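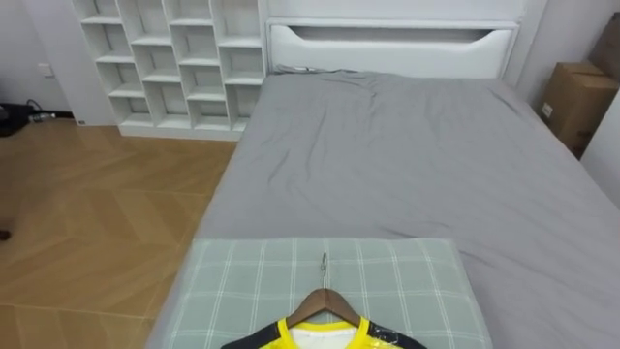 Who can apply for the position of Equipment Planner?

Any person who has prepared a purchase budget for technical equipment before, in a company, a school or a hospital. A degree in engineering is welcome but we do not ask for it.

Halmont prepares robot systems for household and laundry work. Our group in Beaulieu will grow this year, and we search for one colleague who will plan what we buy, when we buy it and how much we keep in the store room. The position is full time and starts in April.

Your tasks

You will make the yearly equipment plan together with the engineers and follow it every month. You will ask for offers from suppliers, compare them and write a short recommendation. You will keep the list of spare parts up to date, with delivery times. Orders under 1,000 euros you sign alone. For bigger orders you prepare the papers and the group leader signs.

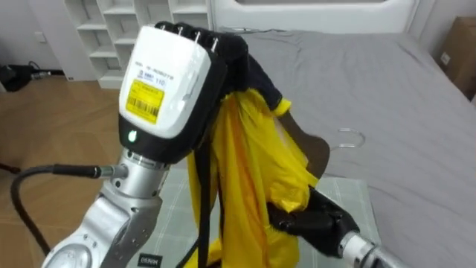 A good budget in our work begins with the small positions, and these are often forgotten. The price of two arms is easy to find in an offer. The hands, the wrist modules and the cable that plugs into the wrist joint have each their own price and their own delivery time, and one missing cable can stop a station. When two hands hold one shiny yellow garment between them over a bed, the bed, the gray sheet and the hanger also belong to the cost of the station. We would like a person who asks for these things before the plan is closed. Last year we had to wait 23 days for one connector, and we do not want to repeat it.

What we expect from you

You have good knowledge of spreadsheets and you read technical data sheets with patience. You can speak with a supplier in a friendly way also when the delivery is late. English is our working language; it does not need to be perfect.

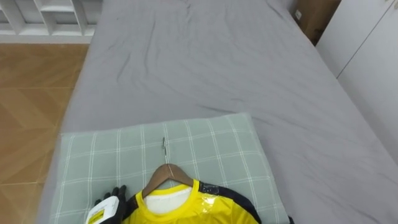 Experience with service contracts is an advantage. At present we use the Kostumport program for our orders and we will show you how it works in your first weeks.

What we offer

A permanent contract after a trial time of six months, flexible hours, and 200 euros each month for travel or rent. The group has 8 people and we eat lunch together on most days.

How to apply

Please send your CV and one page about a purchase you have planned, including what went wrong with it. Write to Somkiat Prasertsri, Equipment Group, Halmont, Beaulieu. We read the applications in the order they arrive, and every applicant receives a reply.

Published January 23, 2018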